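18 Feb 2020

Rain again, and I have been meaning all week to write down how the move to Grudport is going, so I have made a pot of tea and shall do it properly before I lose my nerve and go to bed.

The choir has its new rehearsal room at last! We said goodbye to Berirstead in November with a good deal of sniffing (mostly mine), and ever since then we have been squeezing into other people's halls and singing with our elbows in each other's ribs. Tonight was our first evening with a proper piano, and although the poor thing is a shade flat at the top, Svenja played it so tenderly that I forgave it by the second verse. We are 34 when everyone turns up, and the sound went right up into the roof and came back down to us a moment later, like a second choir that had been waiting there.

We did the Mustwood carol first, although it is quite the wrong time of year, and then the long slow piece that the altos dread. I dread it too. There is a leap in the middle that I have never once landed cleanly, and I had been humming it over the washing-up for days, and on the bus, to the alarm of a small boy with a scooter.
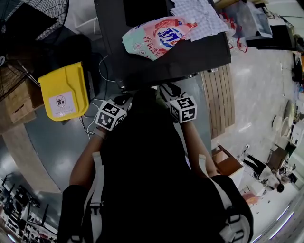 Nnamdi thinks we take it far too slowly and that anybody would run out of breath at that pace, altos or no altos. He told me so over the biscuits, very kindly, and sang me the bar at the speed he would like it, tapping it out on his saucer. I must say it sat much more easily. I shall try it his way tomorrow with the kitchen door shut.

Gunther wants us to sing at Sperling in the spring and has already written off for the date. It is 144 miles there and back, so there was a long talk about coaches and sandwiches, and whether the basses could be trusted with an early start. I said I would go if I had to walk it. I haven't sung in that church since I was a girl, and I can still remember how cold the stone was through my shoes and how Mother held my music up to the light for me.
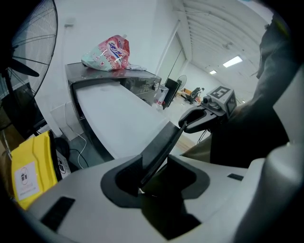
The detergent in its pouch, with a bit of white cloth beside it.

Must find my black skirt and let the hem down, and ring Ludger to ask if he still has the old green copies, as mine has lost its last page and I have been making up the ending for years.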